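工单：透明盘子在规划场景里时有时无，收盘任务卡在 1591
模块：感知 / 规划接口
涉及：Dirkura（检测与场景构建）、Mosoti 2（运动控制）
地点：Bremside 双臂工位
状态：已有绕行办法，等正式修复

先说现象。收盘子的任务，就是两条臂把桌上的盘子往白色塑料箱里放，白瓷的、带花边的都好好的，一轮到透明的就开始抽风。Dirkura 的检测框明明画出来了，置信度也不难看，可到了规划那边，碰撞场景里压根没有这个物体。然后 Mosoti 就一直等一个不存在的抓取目标，重试满 12 次，抛 1591，整条任务树停掉。我第一次看到 1591 还以为是夹爪通信断了（手册上那一行写得实在太含糊了，“目标不可用”，谁的目标？哪儿不可用？），白白把线全插拔了一遍。

复现步骤，给后面接手的人：
1. 启动双臂配置，用默认的场景参数，什么都别改。
2. 桌上放一只透明盘子，再随便放几只不透明的。
3. 运行收盘任务，不限定顺序。
4. 打开场景查看器，盯着透明盘子那块。碰撞体会冒出来，闪一下，又没了。
5. 等重试用完，日志里出现 1591。

不是每次都能复现，这点最烦人。同一只盘子挪一个手掌的距离，可能就好了，再挪回去又不行。

排查记录，按我折腾的顺序写，中间有两条弯路，也留着，省得别人再走一遍。

第一条弯路：我怀疑是自遮挡过滤。两条臂都伸进来的时候，腕部和夹爪挡掉不少桌面，自遮挡过滤会把机器人自己的点云扣掉，扣的时候外扩一圈。我当时想，是不是外扩太大，把夹爪下面的盘子也一起扣了？于是把外扩调小，结果透明盘子照样消失，倒是多了一堆鬼影，规划器以为手腕边上长了个疙瘩，左臂死活不肯动。调回去了。

第二条弯路：时间同步。右腕相机那路的时间戳有一阵子落后了 529 毫秒，我一看高兴坏了，这不就是它嘛！臂在动，画面晚半秒，物体当然对不上。把那路驱动重启，时间戳正常了，再跑……还是 1591。所以时间戳那个是真问题，但不是这个问题，已经单独开了工单，别混进来。

后来是 Pornthip Somboon 在频道里回了一句，问我深度补洞开没开。我说没开啊，我从来不开。她让我去看 Dirkura 实际加载的参数，别看我自己写的那份配置文件。一看，开着的。

原因找到以后其实挺好懂。透明的东西在深度图上经常就是一片无效值，不开补洞的时候，场景构建会看到“检测框里有东西，但深度缺失”，于是走备用分支，用桌面高度加一个预设厚度，生成一个矮矮的圆柱当碰撞体。粗是粗，够用。补洞一开，那片无效值被周围的桌面填平了，场景构建一看，检测框里深度齐全，而且跟桌面一样高，那就是桌面嘛，删掉。碰撞体就这么没了。之所以有时候又在，是有些角度下盘沿能打回来几个有效点，比桌面高一点点，刚好过了阈值，于是被当成物体留下，下一帧点又没了，就又删。闪来闪去就是这么闪的。

至于补洞怎么会自己打开：我们这边的启动脚本先加载 Okano 那套公共模板，再加载工位自己的覆盖文件。升到 Mosoti 2 以后，参数命名空间多了一层，工位覆盖文件里那条“关闭补洞”写到了旧路径上，没有任何人读它，也不报错。公共模板里默认是开。所以我一直看着自己的配置文件，心里特别踏实，其实它跟运行中的系统毫无关系。唉。

顺手查了一下，同样写在旧路径上的还有三条：桌面平面的容差、箱体内部的避让距离、空闲时左臂的停靠姿态。前两条的默认值跟我们要的差不多，所以没人发现。停靠姿态那条我倒是早就觉得怪，左臂收回来的位置总比我记得的高一截，我还以为是谁改了示教点……好吧，跟那位同事道过歉了。

目前的绕行办法：
一，把那四条覆盖挪到新的命名空间下面，重启场景节点（只重载参数不行，补洞的开关只在启动时读一次）。
二，启动脚本最后加一步，把运行中的参数导出来，跟覆盖文件逐条比，有一条没生效就直接拒绝启动。宁可早上起不来，也不要跑到一半才发现。
三，1591 的日志文案，我在本地补了一行，把等待的目标名字和它最后一次出现在场景里的时刻打出来。就这一行，早有的话我能少折腾一个下午。

改完跑了一阵收盘任务，透明盘子的碰撞体稳稳地待在场景里，没有再闪，1591 也没再出现。不过我不敢说就彻底好了，下面还有没弄明白的地方。

遗留问题 A：备用分支生成的是圆柱，半径取检测框的短边。圆盘子没什么，碰上方一点或者椭圆的透明盘，圆柱会比实物小，夹爪规划的时候有可能从角上蹭过去。想改成直接用分割轮廓拉伸，Dirkura 里有现成的函数，就是慢一些，要看看能不能只对透明类启用。

遗留问题 B：已经放进箱子的盘子怎么处理。现在的逻辑是进箱就从场景里移除，换成一个整体的“箱内占用”高度，盘子要是斜靠着箱壁，这个高度估得很不准，另一条臂再往里放的时候偏保守，会在箱口上方犹豫半天。我倾向于等盘子松开以后再拍一次，用实测的最高点。

遗留问题 C：双臂互斥区。箱子在左臂那一侧的后角，左臂在箱口干活的时候，右腕相机常常正好看得到箱里，这个视角很有用，但现在互斥逻辑会让右臂退得远远的。能不能允许它停在一个“只看不动”的姿态？这个得问 Mosoti 那边的人，我不确定互斥区支不支持按任务分级。

工位上的画面附四张，前两张是固定相机，后两张是腕部相机。 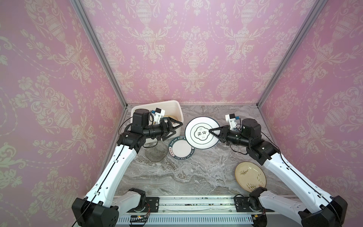
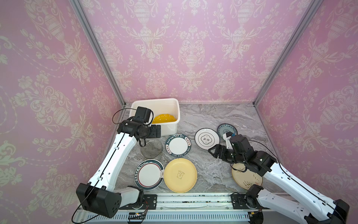
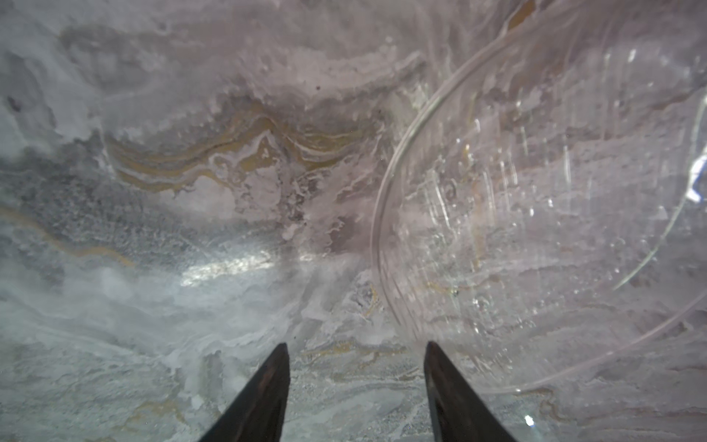
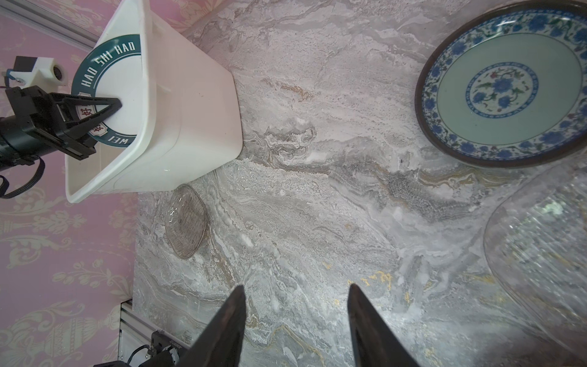 补洞这件事我还想多说两句，因为有人在频道里问，既然它惹祸，干脆从公共模板里删掉行不行。我的意见是别删，改成按类别生效就行。不透明的盘子确实用得着它，花纹密的、釉面反光的，深度图上会有零碎的小洞，填一下边缘干净很多，抓取点也稳。透明类不能填，而且光看彩色图也别太乐观：腕部相机贴近拍的那张里，大理石纹是直接从透明容器壁后面透过来的，能抓住的线索主要是左边那道弯弯的厚边，再就是一堆亮点和竖条反光，桌面自己也有一大片白色反光，拿“亮”当特征肯定要误检。最后一张更适合拿来当回归用例，箱子旁边的小透明盘是椭圆的，右边缘那只大的透明盘带圆角、还没拍全，遗留问题 A 说的两种形状正好都在，箱里又有另一条臂的夹爪压着一只深色边的白盘，B 和 C 讨论的时候也能对着看。

回归集我打算这么搭：每条用例存彩色图、深度图、当时生效的完整参数（导出来的那份，不是覆盖文件！），再加一份场景里应该有哪些碰撞体的清单。跑的时候补洞开和关各来一遍，按类别的开关做好以后再加一遍。透明类在三种设置下都得留在场景里，少一个就算不过。误删和误留分开统计，之前那个总的准确率把两种错混在一起，看着挺高，一点用没有。

另外阈值那里我顺便看了眼代码，“高于桌面多少才算物体”是全局一个数，桌面平面拟合稍微歪一点，远角和近角的效果就不一样，我怀疑“挪一个手掌就好了”有一部分是它的锅。还没验证。打算把平面拟合的残差画出来，按桌面位置铺开看，要是真有坡度，就先改成局部拟合。

壁纸那块也提一句：有同事担心工位三面的粉色花纹墙纸会让检测器误报，我翻了这段时间的检测日志，墙纸上没有出过盘子框，桌面区域的裁剪也早就把墙切掉了，所以这条我不跟了，谁要是碰上了再单独开单。

给 Okano 模板维护方的请求：旧路径上的参数，请至少打一条警告。最好是启动时扫一遍，凡是没有节点认领的参数都列出来。静默忽略真的太坑人了，我们这还是查得出来的，换成限速或者力矩上限写错了路径，后果就不好说了。

下一步：A 我来改，先在离线数据上跑；C 的问题已经转给 Mosoti 的接口人，等回复；B 等 A 合进去再动，两边改的是同一个文件，不想自己跟自己冲突。工单先挂着不关，标签改成“有绕行”。有别的工位也升到 Mosoti 2 的，麻烦跑一下参数比对那一步，把没生效的条目贴在下面，脚本在 Bremside 的工具目录里，名字里带 diff 的那个。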